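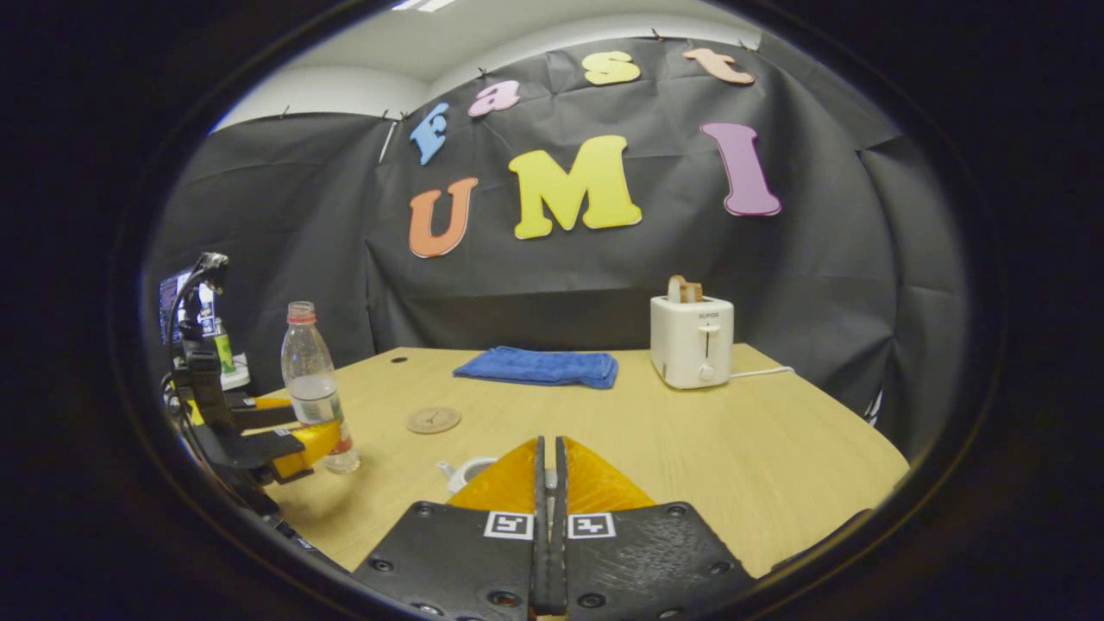

Small Rooms on Pritchard Street

The old Clindel building in Cukbridge was a furniture store for most of its life, and furniture stores need floor space. When the last one closed, the ground floor was a single room running from the sidewalk on Pritchard Street to the loading door in the alley. The owners listed it as one unit and waited. A mattress chain looked at it and went out by the highway instead. A gym took a short lease and left before it was up. After that the windows were papered over and stayed that way.

Laine Kütt bought the building with her brother-in-law and a loan from a bank in Nonanden, after the bank in Cukbridge turned them down. Her plan was to stop looking for one tenant. She wanted to cut the ground floor into small shops, some of them no bigger than 500 square feet, and rent them to people who had never had a storefront before.

"I kept meeting people who were selling out of a garage or at the Saturday market and doing fine," Kütt says. "They would look at a downtown space and it was five times what they needed. So they stayed in the garage."

The work took a winter and a spring. The floor had a slope to it that had been hidden under carpet, dropping a couple of inches toward the alley, and each new wall had to be cut to fit. The front windows could be kept, but the single entrance could not serve a row of shops, so a hallway was run down the middle with the units opening off it on either side. The four at the front have street windows. The ones behind them have glass onto the hall and no daylight at all, and they rent for less.

Electric service was the expensive part. Kütt had planned on one meter for the whole floor, with the cost folded into rent. Then a baker asked for a unit, and the numbers stopped making sense for everyone else. Each shop now has its own meter. She says that decision cost more than the walls and the hallway flooring together, and that she would make it again.

The first tenants moved in that May. A woman who alters wedding dresses took one of the windows. Next to her is a man who fixes clocks and watches and who talks to customers through a half door so that they do not lean on his bench. The baker got a back unit by the alley, where the vent could go straight out, and sells mainly to people who have already smelled the bread from the street. There is a shop for used cameras, a shop for yarn, and a barber with a single chair.

Rents at the front start at $700 a month. Back units are $500. Heat and water are included and power is not. The leases are what brought most of the tenants in, and they are short: a year to begin, with either side able to end it on 60 days' notice after the first six months. Landlords elsewhere on Pritchard Street ask for three to five years and a personal guarantee.

Short leases make lenders nervous, and Kütt's bank was no exception. An empty unit can be filled from the waiting list, she told them, and a list of names is not something a bank can count as income. The loan carries a higher rate as a result. She will be able to ask for a better one when the building has two full years of rent behind it.

Not all of it has gone well. The hallway was supposed to carry people from the front shops to the back, and on weekdays it mostly does not. Customers come for the dress alterations or the clocks and leave the way they came. A candle maker in one of the back units gave notice after eight months. She says she had no quarrel with the rent or the landlord.

"I did better at the market," she says. "People walk past everything at the market. In there, you had to already know about me."

Kütt has since put a directory board by the street door, and she moved the mailboxes to the far end of the hall so that the tenants at least pass each other's windows. She has also opened the alley door during business hours, which lets in people from the parking lot behind the library. The yarn shop, the last unit on that side, says its Friday trade picked up once the door was unlocked. The baker complained of drafts and was given a curtain.

Restrooms are shared, and so is the cleaning of the hallway, by a rota taped up inside the utility closet. Trash was a sore point for months. The bakery fills a bin by itself, and the barber, who produces one small bag a week, did not see why he should pay the same share. The split is now worked out by unit size with an extra charge for food businesses. The barber still thinks it is too much.

Other owners on the street have been watching. One of them, who has had a former shoe store empty for three years, has asked Kütt for her floor plans. He has a problem she did not: his building is narrow, with a stair in the center, and a hallway would eat a third of the floor. He may divide it front and back and leave it at that. Another owner, farther down toward the river, says small units mean more phone calls for less money, and that he would sooner wait for a restaurant.

Kütt does not argue with the part about phone calls. She handles them herself, along with the lightbulbs and the snow, and still works three days a week at an insurance office across the street. The building pays its loan and its taxes with a little left over, and last year that went into the roof.

The upper floor is next. It has tall windows on two sides and no elevator, so shops are out. She has drawn it up as 24 small workrooms and also as six apartments, and the city has told her that either one will need a second stair. Quotes for the stair are due this spring. Until they come in, the floor is storage - old display racks, the gym's leftover rubber mats, and a stack of Clindel signs that were found behind a wall. The camera shop has asked to buy one of the signs. Kütt has not decided whether to sell it.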